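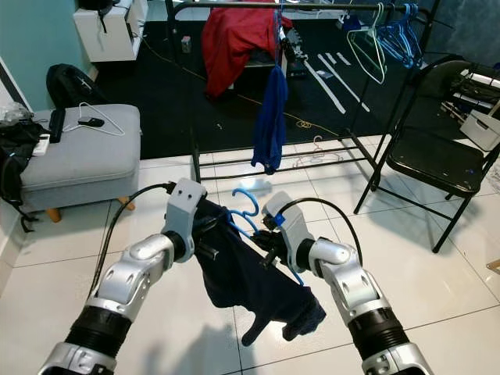
Most of us put clothes away too soon and in the wrong place. We have been sold the fitted wardrobe as the proper end of every bedroom, and I think a plain open rail does the job better for most people in most homes.

I lived with a fitted wardrobe for 16 years. It was 2000 millimetres wide and had doors that met in the middle and never quite closed. Half of what was in it I did not wear. I knew this in a general way but did not have to look at it, and so nothing was done. When we moved to a smaller house in April the wardrobe stayed behind with the wall it was fixed to, and I bought a metal rail with a shelf of bars at the bottom. It cost less than the removal van's parking permit.

The first thing a rail does is limit you. When it is full it is full, and the coats begin to push the shirts off the end. I gave away two bags in the first month. My sister-in-law, Meinir Pumphrey, who has a very large wardrobe and strong views on it, told me I had only moved the problem to the charity shop. She may be right, but the charity shop sold the things and I had not been wearing them.

The usual complaint is that a rail looks untidy. It does. A jacket gets slung over the top because you are coming back for it in ten minutes, and then it stays until bedtime. Empty hangers bunch up at one end. I don't see the harm. The same jacket in a house with a wardrobe goes over the back of a chair, and then you have lost the chair as well.

Dust is a better objection, and so is sunlight. Tegwen Landeg, who did alterations in our town for 14 years, told me she could always pick out a garment kept near a window by one faded shoulder. I keep mine on the dark side of the room and turn my good coat round now and then. Anything worn weekly does not have time to gather dust. Anything worn once a year should be in a bag.

Then there is the question of jumpers. Every book on the subject says knitwear must be folded. For heavy wool I agree, having ruined a grey cardigan that grew until it reached my knees. A thin cotton jumper or a long-sleeved top will hang quite happily if you put the hanger in from the bottom hem and don't drag the neck over it. People are in a hurry and stretch the collar, then blame the hanger.

As for hangers, I have stopped wanting a matching set. Plastic ones are fine for shirts. Coated wire is fine for anything light. Wood is for coats and suits, and I own one suit.

I would not tell a family of six to get rid of their cupboards. But if you live alone or as a pair, and are about to pay for fitted doors, try a rail for a winter first. You can always put it in the spare room afterwards and dry the sheets on it.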